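February, 6.40 a.m.

Packing for Mahuika. Transfer leaves at two, so the bedroom is the sorting area until noon. 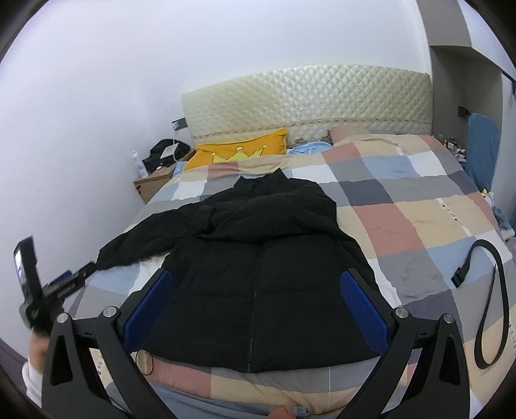 Started with the outer layers, as they take up the most volume and decide what else will go in. The black puffer weighs 613 g on the kitchen scales with the pockets emptied. Last winter's note in the back of this book says 688 g, which I now put down to the gloves and a tin of lip balm left in the inside pocket. Corrected the old entry in pencil.

Folding method as before. Jacket face up on the duvet, zip closed to the collar, sleeves brought in across the chest, then thirds from the hem upwards. Pressing from the hem pushes the air out through the neck end. Rolling from the collar traps it, and the roll springs open as soon as it is let go. Tucked the drawcord inside before the first fold. It caught in the zip of the bag at Plullari and I lost ten minutes to it in a car park with cold hands.

Considered the compression sack and decided against it. Down left compressed for a whole day takes most of an evening to recover, and the hut is cold on arrival. The jacket goes at the top of the bag, loosely folded, where it can be reached at the transfer stop. The sack can take the spare fleece and the thick socks, neither of which suffers.

The long strap with the black buckle is to go round the outside of the bag. The buckle needs checking under load before I trust it. Plan is to fasten it round the full bag, lift by the strap alone and leave it hanging from the door hook while I have breakfast. If it creeps I shall double the webbing back through.

8.15. Strap test done. Slipped 8 mm in half an hour, all of it in the first few minutes by the look of the pencil mark. Acceptable. Doubled it back anyway.

Bag is the old Funora, still sound apart from the side pocket, where the stitching has gone at the lower corner. Put in a row of backstitch with the waxed thread. Not neat. Nothing heavier than a map goes in there.

Bevan Merrick rang at nine to ask whether I had the stove. I have not. He took it home from Gindance in the autumn and it is, he thinks, in his loft. He will look. I have written STOVE on the list with his initials against it and packed the flask regardless - two hot drinks on the first night without relying on anyone's loft.

Remaining: head torch batteries, second base layer, plasters, the small towel. Boots to be worn, not packed. Left the waterproof trousers out until the forecast at eleven. The earlier one gave sleet above the tree line and dry below it, and the hut is very nearly on the line, so it was no help at all.

11.20. Forecast unchanged. Trousers in, down the left side of the bag, flat against the back panel. Put the jacket in last and closed the lid without kneeling on it. Duvet straightened, bedroom window left on the latch, heating to come down to its low setting when I go.

Bevan has found the stove. No gas.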